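Renting the Torvik Community Room: Common Questions

How much does it cost?
The room is $29 an hour, with a $200 refundable deposit. Members of the Grarura neighborhood group pay no deposit.

How many people can it hold?
The limit is 32 seated. For larger events, ask about Sirnik Hall.
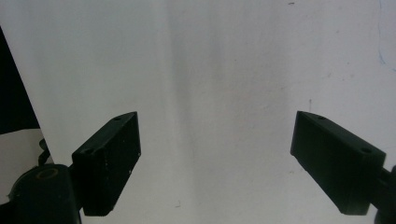
Can I hang decorations?
Yes, with removable putty or painter's tape. No nails or staples — they come out of your deposit.

Who do I call about a booking?
Ruairí Heffernan handles weekdays. Ott Lill covers weekends and evenings.

Do I have to clean up?
Yes. Wipe the tables, sweep, and take your trash with you. Spray and cloths are under the sink.
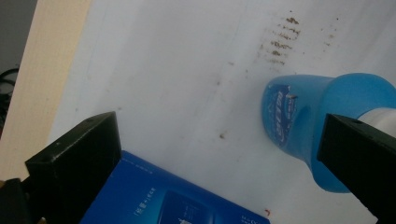 Brown marks on a white tabletop.

Can I cancel?
Yes, up to the day before, for a full refund.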